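Notes from the Playroom

The playroom has been put back together, and I want to thank everyone who gave up a Saturday morning to help. When I wrote in December that we would be clearing the shelves and washing the toys after the holidays, I thought I might get two replies, and one of those would be from my sister. Instead we had people in their socks all over the carpet, a pot of coffee going in the hallway, and the radio on a station none of us would own up to choosing.

If you haven't been in for a while, you may not know how the toys had crept. What started as one corner of pretend kitchen things had spread under the window, along the back wall and into the coat closet, where Jocelyn Padilla found a whole tea set packed inside a rain boot. We also turned up the missing half of the farm puzzle, a great many crayons without their paper, and a library book that I have since returned with my apologies. (The fine was kindly waived. I brought them muffins anyway.)

We sorted everything on the floor first, which I know looks like chaos to anyone walking in, but it really is the only way I have ever managed it. You need to see it all spread out before you can be sensible about what stays. Pretend food and little cartons went in one pile, dolls and their clothes in another, and blocks went straight into the big bin by the door. Alfredo Dimaculangan took charge of anything with a wobbly handle or a loose lid and sat with his screwdriver for most of the morning, very contented, with a line of small children waiting to hand him things that weren't broken.

For the washing we kept it simple — a bucket of warm water, a little dish soap, and a stack of cloths. Hard plastic toys get wiped over, wiped again with plain water, and left on a towel until lunch. Please don't put the wooden pieces in the bucket. A damp cloth is plenty for those, and the puzzle pieces hardly want even that. Cloth dolls and dress-up clothes went home with Jennylyn Evangelista, who has the bigger washer, and they should all be back on their hooks by the time you read this.

I would also like to say a word about the cleaning cloths, as we do seem to lose them. They live in the basket under the sink. If you use one during playtime, and you will, because somebody always finds the glue, take it home and wash it or drop it in the hamper by the restroom. They have a way of ending up on the carpet among the toys, and then a doll gets tucked in with one and we don't see it again until spring.

The supply fund stands at $254, and I'd like to spend some of it on low bins that the little ones can reach for themselves. Kálmán Simon has offered to build a shelf if we pay for the lumber, and I have already said yes before he can change his mind. If you have clear bins with lids sitting in your garage, we would be very glad of them. We have plenty of stuffed animals, thank you. Truly, plenty.

Our next tidy-up will be a much smaller affair. If each family puts away one kind of toy before heading home, we shouldn't need another big morning until summer. I've taped a list inside the closet door showing what goes where, and Yuto Aoki has drawn little pictures beside the words so the children can follow it too. His drawing of the toy teapot is so good that I may have it framed. 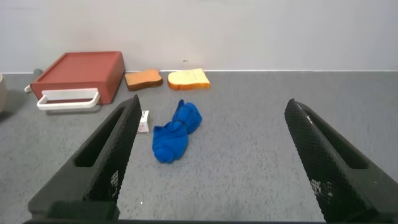
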